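Careers and Training Home | Study With Us | Current Calls

Call for Participants: Evening Course in Computer Repair and Reuse, Skelside Learning Center

Reference 3321

The Skelside Learning Center invites applications from adults who wish to take part in its evening course in computer repair and reuse. The course is open to residents of Skelside and Rirkley and will admit 20 participants. It is offered under the Skava adult training program, and there is no tuition fee for those who are accepted.

Purpose of the course

Schools, small offices and households in the district replace desktop computers well before every part in them has reached the end of its working life. The Center accepts this equipment, erases the data held on it, and prepares usable machines for families and community groups. During the last program year the workshop received 221 desktop computers, of which 98 were returned to use. The remainder were taken apart for spares or sent to a licensed recycler.

The course trains residents to carry out this work to a consistent standard. It also serves as an introduction for people who are considering paid employment in technical support, and several former participants now hold positions of that kind with local employers.

What participants will do

Classes meet two evenings a week, from 6:30 p.m. to 9:00 p.m., beginning in September and ending in December. Participants will learn to receive and record donated equipment, open a desktop case safely, test power supplies and memory, replace storage drives, install an operating system, and complete the written record that stays with each machine. Time is also given to speaking with members of the public about faults and repairs – a part of the work that applicants often underestimate.

Each participant will be assigned a bench and a set of hand tools for the length of the course. Tools remain the property of the Center.

Who may apply

Applicants must be 18 or older on the first evening of the course and must live in Skelside or Rirkley. Previous experience with computers beyond ordinary home use is not required. Applicants should be able to read printed instructions in English, work at a bench for extended periods, and handle small screws and connectors. The Center will make reasonable adjustments for applicants with disabilities, and requests should be noted on the application form.

Participants are expected to attend at least nine out of every ten classes. A place may be offered to the next person on the waiting list if two classes in a row are missed without notice. 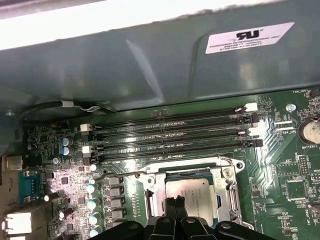
Metal shroud and motherboard of a computer. UL label at right.

Support available

Bus fare will be refunded on presentation of tickets. A light meal is provided before class in the Woo Room on the ground floor. Child care can be arranged on site for children between three and 11 years of age, provided that it is requested at the time of application.

How to apply

Application forms may be collected from the front desk or requested by mail, quoting the reference number given at the top of this notice. Completed forms must reach the Center before the end of June. Late forms will be held for the waiting list only.

All applicants who meet the residence and age requirements will be invited to a short interview in July. There is no test. Places will be offered in writing in early August, and applicants who are not selected will be told whether they have been placed on the waiting list.

The Center welcomes applications from all sections of the community. Information supplied on the form will be used for selection and program reporting, and will not be shared for any other purpose.

Return to Current Calls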